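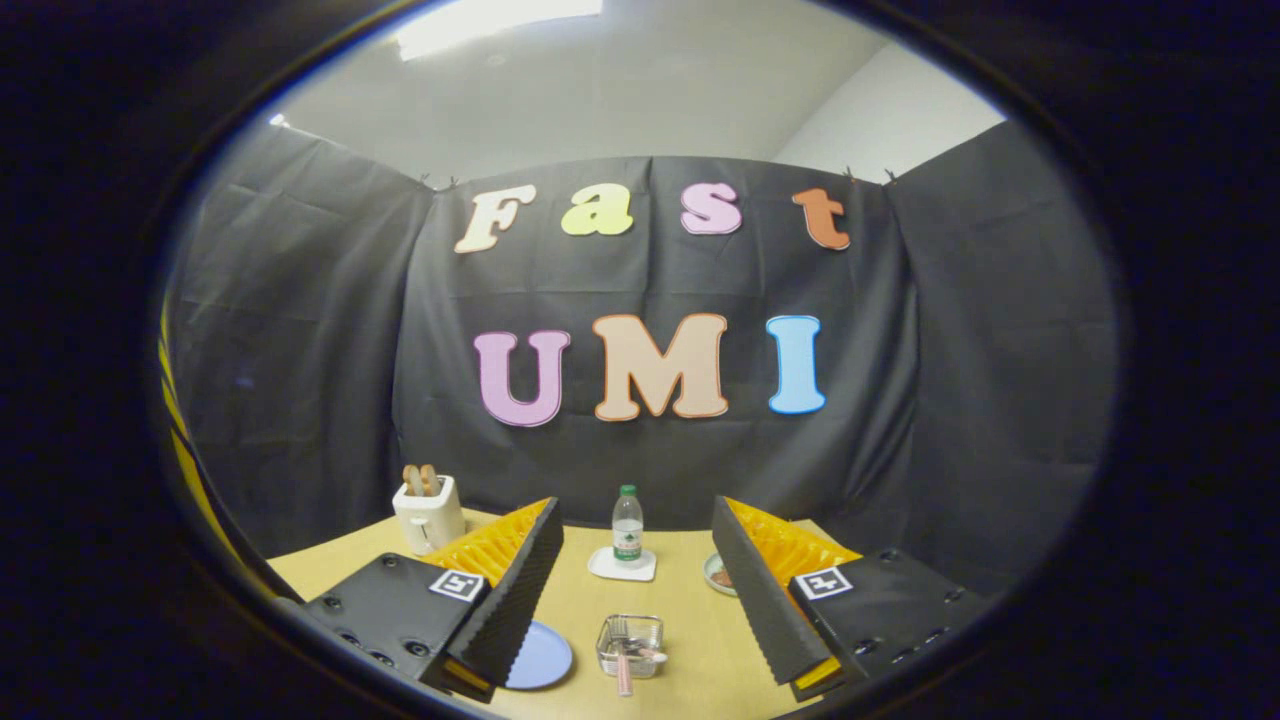
Table for One

4 min read

Wednesday, and the curtains were up before seven. Black, all three of them, creased from the bag. I meant to steam them. Didn't. The clips went on crooked and the cloth sagged between them and I thought, fine, who looks at curtains.

The letters took longer. Fast on top, UMI underneath, big soft colors like something off a nursery wall. I'd cut them out on the kitchen floor at home, listening to the rain, and carried them over flat between two pizza boxes. The pink s had a bend in it. I pressed it with my thumb and it stayed bent, then it didn't.

My sister was supposed to come at 8. She'd driven all night from Prosser, or said she would. Sixteen years since we'd eaten breakfast at the same table. I had the hall til noon, 505 on the door, paid for out of the Dokton money, which was the last of the Dokton money.

So. Table. Bare wood, nice pale wood. I wiped it twice.

Phone buzzed. Her. "Stopped for gas. Dont wait."

Dont wait. As if there was something else to do in there. I walked to the wall and back. I thought about our mother's kitchen on Cerkex Street, how she put out everything at once, sweet next to salty next to raw, no order to it, and you ate what you could reach. She never asked were you hungry. She just kept setting things down.

OK then. Set things down.

Toaster first, the white one, back left. Two slices in. Then the little dish with the three parts, dark seeds in one, mung beans in one, the pale grain up front. You couldn't eat any of it like that. Mother kept hers by the window and we'd steal the green ones and flick them at each other, 600 miles ago, in a different life.
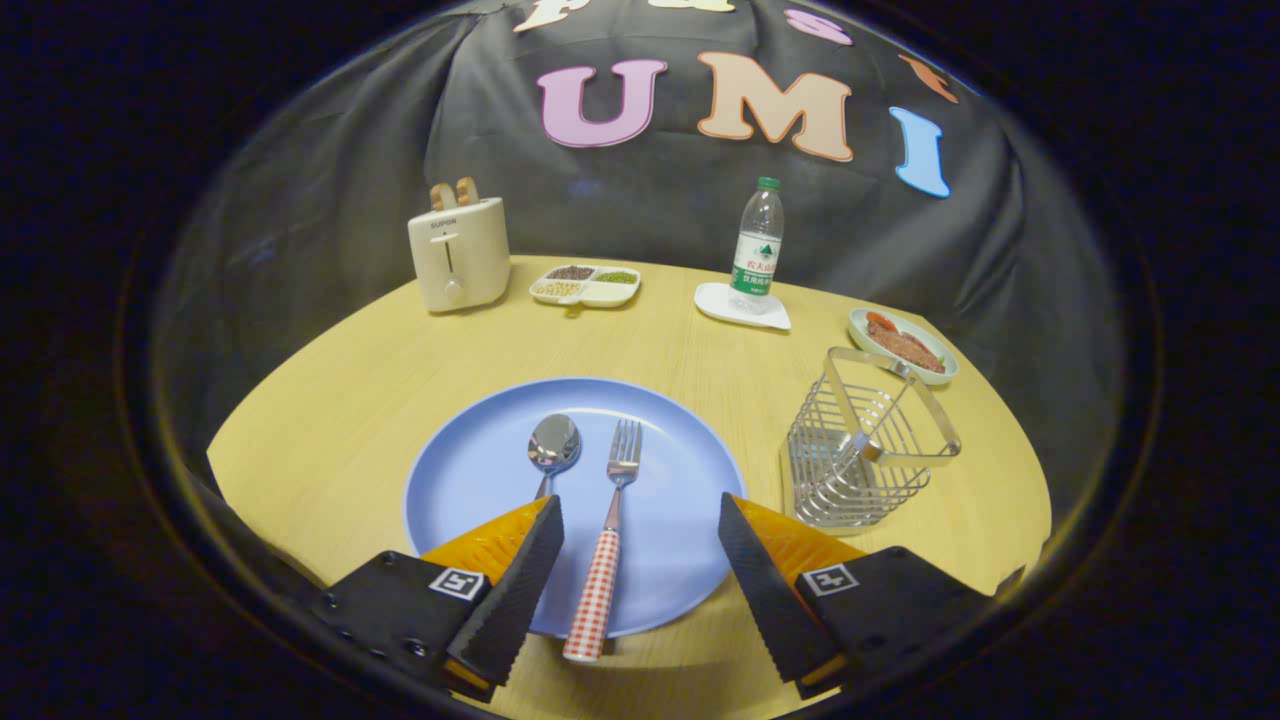 Water, on a saucer, because she always said a bottle leaves a ring. Meat on the oval plate with the tomato beside it. I moved the plate a bit. Moved it back. It looked like a table for a person who was coming, and then I sat down and it looked like a table for me.

8:40. Nothing.

9, a truck outside, but it was the Plalteo guys with somebody's chairs. They had the wrong hall. I signed for nothing, sent them down the corridor.

Around 17 minutes after that, the door. No knock. She had her coat on inside out and her hair was gray now, all of it, I hadn't known that. She looked up at the letters. She looked for a long time.

"You spelled it right," she said.

"I had help." I hadn't.

She came over and put one finger in the dish, in the beans, and stirred them. Picked one out. Held it up to the light between her nails.

I knew what was coming and I didnt even duck.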